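From: Ishbel Drummond
To: manip-methods list
Subject: Re: [manip-methods] Relabelling failed grasps - does it hold up on soft things?

Rianne Van Loon wrote:

> We tried your relabelling trick at Brilisberg on rigid blocks and got
> a small gain, which vanished once we trained for longer. Before I put
> Đức on it for the whole of September: does it do anything for soft
> objects? And are you still throwing away the first 10 demonstrations
> from each operator, or was that superstition?
>
> Rianne

Rianne, all,

Superstition, I'm afraid. We put them back in and the policy didn't notice. I had defended that choice at some length in the Clerkham talk, so please enjoy this paragraph while it lasts.

On the main question, yes, with soft things it does help, and I think I know why your blocks didn't care. A failed grasp on a block tends to fail all at once. The fingers close on air, the relabeller says "no contact", and you've learnt very little that the successful runs hadn't told you already. Soft things fail slowly. The gripper gets a corner, the thing sags, and somewhere between the closing and the sagging there is a stretch of perfectly good behaviour that we used to bin with the rest.

So we now cut each failed run at the last frame where the grasp is still sound, and keep what comes before it as a short success with its own goal. With 100 demonstrations per task, plus the salvaged pieces, the policy finished 60 of its trials on the soft set. I'd give you the matching number without the salvage, but Sorcha found that baseline had been trained on the wrong camera calibration, and it is being run again. The old figure was very flattering to us. I miss it.

A few notes for anyone who wants to repeat this. The cutting rule is the touchy part, and we went through three versions of it:

1. Cut by finger force. Fine for blocks, hopeless for anything that squashes, where the force drifts about all through the grasp and the threshold ends up being whatever Heather felt like that morning.

2. Cut by finger width. Better. It still calls a grasp lost when the object merely settles between the fingers, so you lose the end of a lot of good lifts.

3. Cut by a small classifier on the head view, trained on hand-marked frames. It's the one we kept. Below is the sort of frame it has to judge, with the right gripper holding something soft and white and the left one open and out of the way. The marker's answer for this one was "sound". 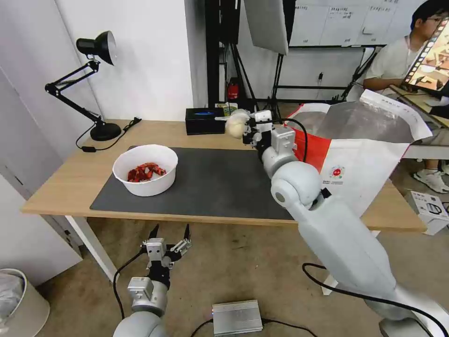 4. Width and classifier together, voting. Not tried properly. Urquhart have a student on it and I'd rather wait for their numbers than invent a fourth rule of our own to be wrong about.

Two markers disagreed more than I'd like on frames where one side of the object had started to droop. We settled it by writing a definition of "sound", which ran to a page and a half and which both of them then ignored in different ways. I can send it round if anyone collects such things.

What I don't know is whether any of this survives a change of gripper. Everything here is two-finger. If Zivonberg still have the suction rig set up, I'd be very glad of their failed runs, the uglier the better.

Rianne, for Đức's sake I'd start from rule 3 and skip the blocks altogether. The marking tool is in the usual repository, under a folder called "old", where it has been since it was new.

Ishbel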